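Sarkby group opens its simulated dining room to home users

The small team behind Sarkby, the household robot project that grew out of the Posov workshop, has started asking ordinary people to help teach its software how to clear and set a table. The first round ran through most of March, and by the time it closed the group had 526 finished examples in hand, every one of them made by a person sitting at a desk and steering a simulated robot through a simulated room.

If you have followed the project for a while you will know that this is a change of heart. For a long time the examples came from inside the workshop only, recorded by the same handful of people, and they were very good examples, tidy and quick and all rather alike. That was the trouble with them. The learning system picked up the habits of its teachers along with the task, so that it would reach for a cup from the left every time, even when the left side was blocked, and it grew quite lost when a chair had been pulled out a little farther than usual. (Anyone who has tried to cook in a friend's kitchen will feel some sympathy.)

So the call went out through the Urquijo mailing list, which is mostly hobby builders and a good many retired teachers, and 47 people signed up. They were given a short practice session and a program called Amulov, which runs on a fairly modest home computer and lets you move the arm with a game controller or, if you have the patience for it, with the keyboard. Then they were handed one job at a time, written out the way you might say it to someone in the next room: put the dish by the toaster, move the green cup nearer the chair, and so on.

What the team wanted, and said so several times in the instructions, was for people to take their time and do it their own way. A slow example is welcome. An example where you miss, back off and try again is very welcome indeed, and those get a label of their own so the system can study how a person recovers. Of everything sent in, 58 recordings carry that label, and the group would dearly love to have more, although you can't really ask someone to fumble on purpose without it looking like acting.

There were some bumps along the way, as you would expect. Keyboard users found that the wrist turned in larger steps than they wanted, and a number of them wrote in to say so, in some cases at length. A fix for that went out in the second week. The practice session was also longer than it needed to be, and it has now been cut down to something you can finish before your coffee gets cold.

The rooms themselves are kept plain so that they load quickly, but the furniture and the things on the table are changed from one batch to the next. One room may give you plenty of space to work in, and the next may put the thing you need behind something bulky.

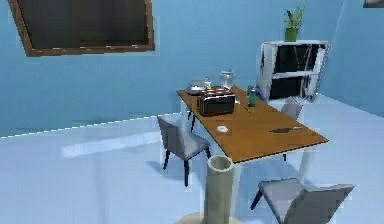

Each recording is checked by 2 people before it goes into the training set, and they are looking for simple things: did the right object end up in the right place, and does the written job match what was done. When they disagree, the recording is set aside and looked at again at the end of the batch. A recording that fails the check isn't thrown out, and the person who made it gets a friendly note and can have another go if they like.

The group is careful not to promise too much about what comes next. Training on the new examples began in the last days of the month, and it will be a while before anyone can say how much the wider mix of hands has helped. A trial on a real arm is planned at the Posov workshop later on, with a real table and, we are told, some secondhand dishes that will not be missed.

A second round is already open to anyone who took part in the first, and new people can join once the shorter practice session has been tried out properly. The jobs this time will include two-step requests, such as moving one thing out of the way to get at another, and they can be done in several sittings. Sign-up is through the Urquijo list as before, and questions about controllers should go to the Amulov help page, where the answers tend to come in the evening.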